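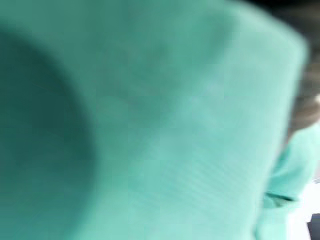 Wasilewska Guest Rooms – Your Questions

Last updated November 2, 2020

What time can I check in?
From 3 in the afternoon. Earlier if the room's ready, so call and ask. Check out by 11, please.

Can I leave bags before that?
Yes. Hall closet, ground floor. Ask Anju for the key.

Is there parking?
One space per room, behind the house. Vans won't fit – use the lot on Trarkby Street. Free after 8 pm, meter before.

How do I cancel?
Email or phone, 24 hours ahead, full refund. Less than that and we keep the first night. Sorry, small place.

Do you change the bedding every day?
No. Every third day on longer stays, or whenever you ask. Duvets are white in the bedrooms so please no hair dye, no self tanner.

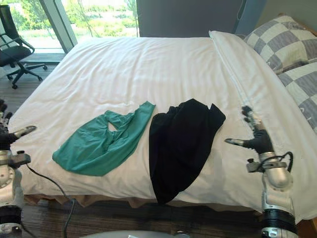

Fresh towels are seperate – leave the old ones in the bath and Krystyna will swap them before noon.

Can I do laundry?
Guests staying a week or more can use the washer in the basement. Bring your own soap. Dryer is slow, heavy stuff needs two rounds. No washing after 9 pm, the pipes bang right under room 3.

What if I left something behind?
Clothes mostly, and chargers. We hold things for 21 days then they go to the Fleremley thrift store. Mailing is at your cost. Tell us the room and the color, it helps alot.
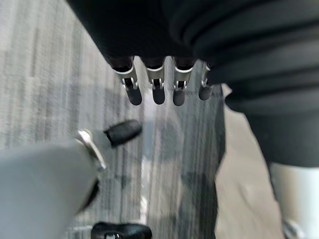 Dark material, close up

Is breakfast included?
Bread, jam, eggs, coffee. 7:30 to 10 in the kitchen. Gluten free if you tell us the night before. No hot food after 10, even if you ask Ryszard nicely.

Are pets OK?
Dogs under 30 pounds, one per room, not on the bed. Cats no – Urszula is allergic.

Is the wifi any good?
Good downstairs, so-so on the top floor. Password is on the key tag. For video calls take the table by the stairs.

Any chores before I leave?
Not many. Windows shut, heat down to low, trash in the can outside.

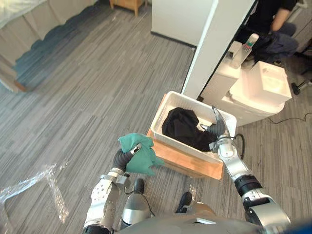 Dishes in the sink are fine. Key goes in the box by the front door, not under the mat.

How do I get to you from the station?
Drekley bus, get off at the church, walk uphill past the bakery. Last bus is 10:40. After that it's a cab, book ahead.

Something not here?
Call the front desk, mornings are best. Konrad answers email in the evening, mostly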